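3.2 共用道具の置き場所と返却行動

前節で述べたとおり、本研究が対象としたのは、ヴェセロ地区にある三つの共同工房における手工具の共用である。共同工房の運営に関する先行研究は、会費制度や利用時間の設計に関心を向けてきた。Moser, Valentin の一連の論考は、その中で例外的に道具の「戻り先」を扱っており、利用者が返却場所を判断できない状態を「宛先のない返却」と呼んでいる。本節ではこの概念を引き継ぎ、作業台の上に残される小型の手工具に焦点を絞って検討する。

対象とした工房はサークブリッジ、ディロン、ロスラの三か所である。サークブリッジは旧倉庫を改修したもので、木工と家具修理の利用が多い。ディロンは集合住宅の一階にあり、利用者の大半は同じ建物の居住者である。ロスラは染色と紙工作を主とする小規模な工房で、工具の種類は他の二か所より限られる。いずれも利用者登録制をとり、工具は壁面の板と引き出しに分けて保管されている。

調査は8月に行った。利用者27人に対して個別の聞き取りを実施し、あわせて閉室時に作業台の上に残っていた工具を記録した。聞き取りは一回につき最長で87分であった。質問は、工具を使い終えた後にどこへ戻すか、戻す場所が分からないときにどうするか、他人が残した工具をどう扱うか、の三点を中心とした。記録用紙には工具の種類と台上の位置のみを書き込み、使用者の氏名は記載していない。

聞き取りからは、利用者が工具を二つの群に分けて理解していることがうかがえた。一つは鋸や鉋のように、使用前に壁面の板から取り外す必要があるものである。これらについては、ほぼ全員が「元の場所に掛ける」と答えた。もう一つは、はさみやねじ回しのように、作業の途中で何度も持ち替えられるものである。後者について利用者は「台の上に置いておく」「次の人も使うから」と述べることが多く、返却という語そのものがあまり用いられなかった。図4に示すのは、後者の群に属する工具が作業台上に並んだ例である。
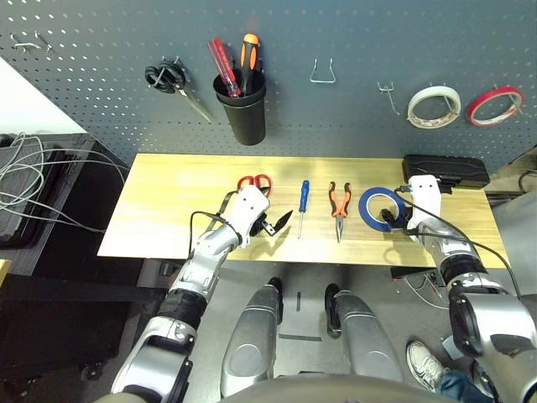

図4 木製天板の作業台に置かれた小型手工具。赤い柄のはさみ、青い柄のねじ回しなど。

この二つの群の違いは、工具の大きさだけでは説明できない。サークブリッジでは小型の直角定規が壁面に掛けられており、はさみと同じ程度に頻繁に使われるにもかかわらず、台上に残ることはまれであった。定規の掛け位置には輪郭が塗料で描かれている。一方、はさみとねじ回しは引き出しに収める決まりになっているが、引き出しの外側には番号しか付されていない。利用者の一人(登録歴9年)は、番号と中身の対応を今も覚えていないと語った。ディロンでも同様の発言が複数得られた。

柄の色については、当初、分類の手がかりとして働いていると予想していた。ロスラでは数年前に柄の色と引き出しの色を対応させる試みがあったが、買い替えのたびに対応が崩れ、現在は使われていない。聞き取りでも、色は工具を探すときの目印として言及される一方、戻すときの目印としてはほとんど言及されなかった。「青いのを取って」という依頼は成立しても、「青いところに戻す」という行為は、対応する場所が整えられていなければ成立しない。色による管理を論じる際には、探索と返却を分けて扱う必要がある。

台上に残された工具の受け止め方にも、工房ごとの差が見られた。サークブリッジの利用者は、閉室時に残った工具を「片付け忘れ」とみなす傾向が強く、気付いた者が引き出しに入れることを当然としていた。ディロンでは、誰かがまだ使っている可能性を考えて触れないという回答が目立った。隣人同士であるため、翌日に本人が続きを行うことを見込んでいるという。ロスラでは金曜の夜に全員で台を空にする習慣があり、それ以外の日に残った工具はあまり問題にされていなかった。同じ状態の作業台が、工房によって別の意味に読まれていることになる。

Moser は、宛先のない返却が続くと工具の紛失が増えると論じている。しかし今回の三工房に限れば、台上に残る工具の多さと紛失の訴えとの間に明確な対応は認められなかった。ディロンの利用者の中には、引き出しに入れられるとかえって見つからなくなるとして、台上に置かれることを望む者もいた。ただし本調査の期間は短く、紛失の把握も利用者の申告に依存している。工房の備品台帳はサークブリッジにしかなく、その品目には更新の止まった箇所が含まれていた。

備品の購入費についても触れておく。三工房では、2000円以下の工具は運営者の判断で補充でき、それを超えるものは利用者会議に諮られる。はさみとねじ回しの多くは前者にあたるため、見当たらなくなった場合も会議の議題には上らず、そのまま補充されることがある。補充後に元の工具が出てきた例も聞かれた。安価な工具ほど所在の確認が行われにくいという点は、置き場所の設計とは別に、購入手続きの側からも検討しなければならない。この点は4.1で改めて取り上げる。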